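Worktop sealing – is it worth it??

bonville_dan
Posted 2020-11-25
Kitchen nearly done. Fitter has quoted 200 to seal the worktops, both runs plus the bit by the window. White stone-effect, mottled, came from Jeria. Is that daft money or normal? He says it needs doing every year. The leaflet in the box says nothing at all about sealing. Need to tell him by tomorrow night so quick answers please

pellmell54
Depends what it is. Real stone or the made stuff? If it's made stuff you don't seal it, full stop. Tell him no thanks.

Greenberg Road
Disagree with pellmell, some of the made ones do want a coat. Ours did. We left it and had a tea ring by the sink in February that never came out. Tried bicarb, tried cream cleaner, made it worse if anything, dull patch now.

bonville_dan
Invoice just says "Jeria top, white mottle, 39mm". No mention of what it's made of. Typical. Rang the shop, held for ages, gave up.

pellmell54
Do the water test then. Few drops, leave it a quarter of an hour, wipe. If it's gone dark underneath it's soaking in and wants sealing. If not save your money.

bonville_dan
Will do it tonight after the kids are down. Ours is the same sort of white as this

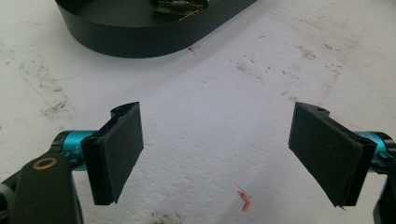
Raghavendra Venkataraman
Ask him which sealer he's using before you argue about the price. The bottle is cheap, an hour's work at most, so you're paying 200 for him to wipe it on and wipe it off. Did ours myself with an old tshirt. Only thing is don't let it dry on the top, it goes sticky and you'll be there all night getting it off.

Greenberg Road
That's fine if you've got the knees and the patience. I'd pay somebody. Not 200 though, more like half.

bonville_dan
Right, test done. Bit by the window nothing at all. Bit near the hob, maybe slightly darker? Wife says no, I say yes. Not helpful

pellmell54
Do it again in daylight. Kitchen lights will have you seeing all sorts.

Valmont
Whole kitchen cost us 2742 fitted and nobody mentioned sealing once. Five years on, no marks, and we're not careful people. I think he's trying it on

Greenberg Road
Five years with no marks and no sealer, but is it the same top? Could be laminate for all we know

Valmont
Fair enough, no idea what ours is tbh

bonville_dan
Same again this morning, left it longer. No change near the hob either so wife was right. Have told him to leave it and knock it off the bill. He's a bit huffy but coming Friday for the plinths anyway. Will email Jeria and ask them properly, will post if they ever anwser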